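Our new coworker practices in a kitchen that doesn't exist

If you've called the Galbraith office since May and thought the front desk sounded a little more relaxed, I think I know why. I spent a morning over there to see what the company has been doing with its break rooms, and I came home with a lot more to say about refrigerators than I expected.

Quick background for anyone who doesn't work on that side of the street. Galbraith runs the shared kitchens for the office park, and until this spring every one of them was looked after by whoever had drawn the short straw that shift. Wiping down tables, checking the fridges, picking things up off the floor, putting chairs back. It sat on top of people's regular jobs and it was never in anybody's job description. Now the company is getting ready to hand part of that work to a two-armed robot from Irkora, and before it rolls into a real kitchen it is doing its practicing in a simulated one.

Ross Halliday runs the kitchens crew, and he let me pull up a chair next to his screen (he also gave me a very good cinnamon roll, so consider me compromised). The simulation software is called Prorix. It has a room with tiled walls, a refrigerator, an orange wooden table and a framed picture or two, and the robot moves through it while Ross and his people watch and make notes. They've gone through 1,000 practice runs so far. Some take a minute and some take so long that I got up and stretched.

What I wanted to know, of course, was what happens to the crew. There are 60 people on it across the park, and Ross told me straight out that he got the same question in the first meeting, from the back row, before he'd finished saying hello! His answer then and now is that nobody's hours are being cut this year. Past this year he wouldn't promise, and I liked him better for saying so. A few of the folks I talked to on their coffee break were less charmed. One woman told me she'd believe it when she saw next year's schedule, and I can't say I blame her.

The work itself has already changed, though, robot or no robot. Two members of the crew now spend their afternoons at a desk reviewing runs. One of them is Lenni Salminen, who cleaned kitchens here for years and has strong feelings about how close anything with arms ought to get to a table edge. Lenni's notes go back to the engineers at Plinance, the outfit handling the setup, and they do get read. There was a long back-and-forth over fridge handles that Lenni won, and you will hear all about it if you stand still long enough. The desk job came with a small raise, too, after the crew pushed for it. At first it was being treated as a favor.

Not everything has been so smooth. The review software logs you out if you go get a cup of water, the training for it was one short session that half the evening shift missed, and Ross admits the evening people still feel like they hear things last. He's moving the next briefing to 4:30 so both shifts can make it. I also heard a fair amount of grumbling about the chairs in the review room, and having sat in one all morning I'm with the grumblers.

I'd figured watching a simulation would be dull, and parts of it are. But then a gripper comes in close over something and the whole room goes quiet, and you catch yourself leaning. Lenni talks to it under her breath. So did I by the end.

The plan is to try the real thing in one kitchen first, the small one by the loading dock, with someone from the crew there whenever it's running. Galbraith wants 100 supervised hours in that room before it talks about any others. If you eat lunch over there and have opinions, Ross says to come find him, and he'd like to hear from people who don't want it as well as people who do. I'll go back once it starts and let you know how the table looks.
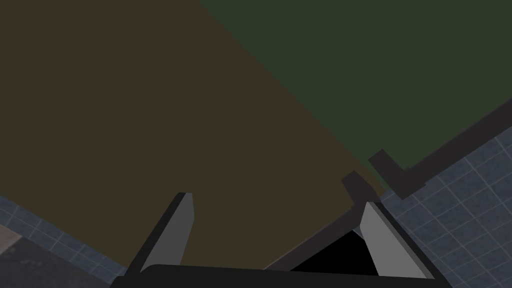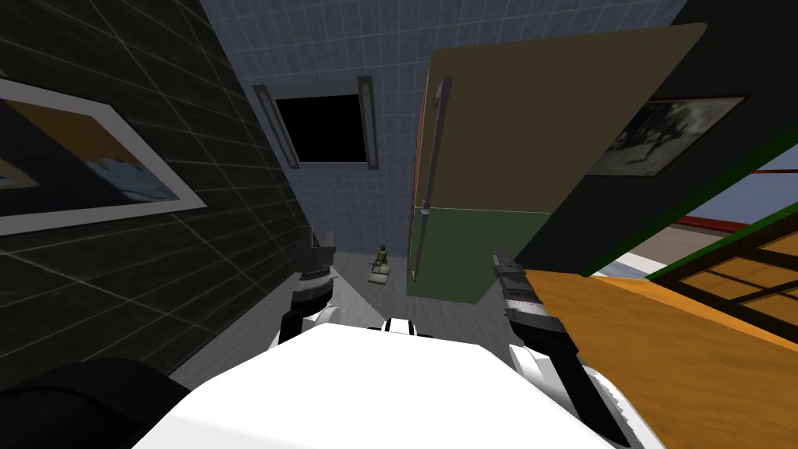
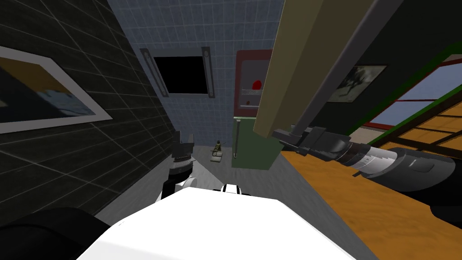

Grippers at work in the simulated practice room.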